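The Jewelry Box Amnesty

Our August swap has come and gone, and with it the annual confession that most of us own more beads than we have wrists. The tables at Lolness were full by ten. By noon they were full of different things, brought by the same people, and I went home with a pair of clip-on earrings I am fairly sure I donated in December.

The real work happens at home, of course, before anything gets as far as a table. Every member who sells or swaps through Feltau knows the procedure. You find a cardboard box. You tip into it whatever lives in the dish by the sink, the bathroom drawer and the pocket of your other coat. Then you carry the box to the bed, where the light is supposedly better, and spend the afternoon trying to remember which clasp belongs to which chain.

The bed has a lot to recommend it. It is the largest flat surface most of us own, small things don't bounce off it, and when you lose heart you are already in position. Put a plain sheet or a thin mat down first. A seed bead that gets into a quilt is there for the life of the quilt.

A ring light helps too, even if you have no plans to photograph anything. I resisted for 2 years on the grounds that I am not a teenager. Then I switched one on over a pile of what I had always called silver and had to revise my estate.
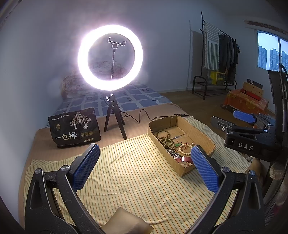
Leanne Hartley wrote in to object to the box altogether. Her view is that a box only moves the muddle from one place to another, and that wooden beads, pearls and leather should never be thrown in together, as the metal bits scratch everything they touch and the leather picks up whatever is going. She uses egg cartons. She has used egg cartons for years and would like the rest of us to catch up.

She has a point, and I have started saving cartons, though at the rate I eat eggs I should be organized by the spring. In the meantime I have sorted mine into strands, straps and a third heap labeled Metal, Other, which is growing.

Snacks are permitted while sorting – I would not ask anyone to do it hungry – but keep the bag closed between handfuls. Gervasio Troncoso is still finding crumbs in a bracelet he restrung last winter.

Leftovers from the swap are in the tall cupboard at Lolness. Odd earrings go in the tin on the top shelf, loose beads in the jar beside it. Please don't tip one into the other to save space. Soledad Alarcón has only just finished separating them.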